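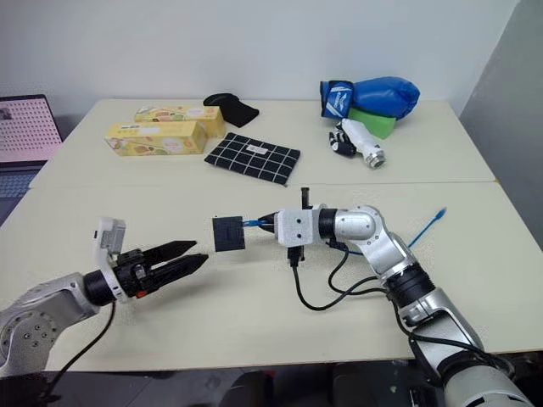
Print this thread | E-mail this thread

Budget line for a two-arm bench cell – what am I missing?

gridpost_9
May 18, 2021
I have to turn in an equipment plan for a two-arm tabletop cell. The task set is light manipulation: handing small parts between arms, seating and unseating network plugs, sorting mixed household objects. The arms are already quoted through Ondstead. What I need is a check on everything under the arms in the spreadsheet. Current lines:

Grippers, parallel, 2 plus 1 spare
Wrist cameras, 2 plus brackets
Head camera, 1
Tables, 2, butted end to end
Fingertips, 6 sets
Cables and adapters, lump sum
Task objects, lump sum

Delivery is planned for January. Comments on quantities welcome.

tallow_bench
Lump sums are where the plan will fail review. Break out the cables. We budgeted 12 patch cables for our connector work and used them up well before the arms needed any service. Latch tabs go first. The adapters lasted longer, but the ports get sloppy after enough insertions, and then your success rates drift and you blame the controller.

Also, 1 spare gripper for 2 arms is thin if the lead time is what I think it is.

gridpost_9
Lead time on the gripper is 9 weeks per Bustos. Will move to 2 spares if the total allows.

Connector work is the part I can spec most closely. Clearance is what decides the finger width:

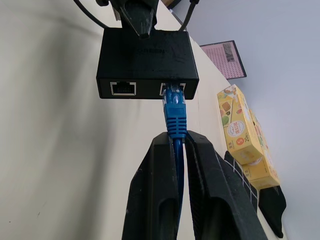
Blue patch cable in the right-hand port, fingers closed on the cable just below the boot. Left port open.

With the other gripper on the back end of the adapter there is not much room for a wider finger. So I want two fingertip profiles on the order, a narrow one for plugs and a general one for everything else.

mort_flange
Disagree on two profiles. Every changeover means recalibrating the tool offset, and you will either skip it or lose an hour to it. Buy one narrow profile and accept worse grip on the large objects. We went with the narrow set from Briretti and dropped the general one after a month.

tallow_bench
That works if your large objects are boxes. It does not work on anything soft and round. With narrow tips on padded items we got rotation in the grasp on most lifts. I would keep both profiles and assign one per arm – left general, right narrow – and never swap.

mort_flange
Then each arm can only do half the tasks, and you have paid for two arms to get one and a half. For a handover the asymmetry is fine. For anything mirrored it is not.

gridpost_9
Noted on both. I will price 6 sets narrow and 6 sets general and let the reviewer cut one.

Second question is table size. Present layout, most objects at the back, front half for the arms, with just the adapter and patch cable on it:

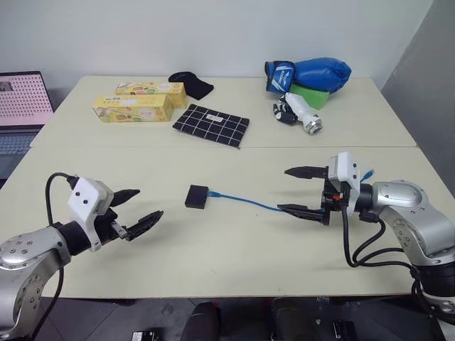 seamripper replied that the tables should be one piece, and that the price difference at Londholm was small enough to hide in freight. The two halves settle at different rates, and a step at the joint will catch a flat part being slid across it. If the budget is fixed, buy leveling feet and a joining plate, and check the joint with a straightedge every month.

gridpost_9
One piece will not go through our door. Adding feet and plate as a separate line.

halfduplex
Nobody has mentioned cable management on the arms themselves. Gripper and camera leads hanging under the wrist will snag sooner or later. Put in sleeves, clips and one full replacement set of leads per arm. It is a small line and it gets approved without questions if it is labeled as consumables.

I would also take the task objects out of the capital request. Cardboard packaging crushes, gets replaced, and no longer matches the asset list. Ours are on the supplies account with a ceiling of 50 items per quarter.

tallow_bench
Agree with halfduplex on the objects. Buy duplicates of each box on day one, though. Printed packaging gets redesigned, and then your new data does not match your old data.

gridpost_9
Revised lines: grippers 2 plus 2, fingertips as above, patch cables 12, adapters 6, leveling feet and joining plate, lead sets 2, sleeves and clips. Objects moved to supplies. Head camera unchanged.

mort_flange
Head camera should have a spare too. Still think the general fingertips are wasted money.

Print this thread | E-mail this thread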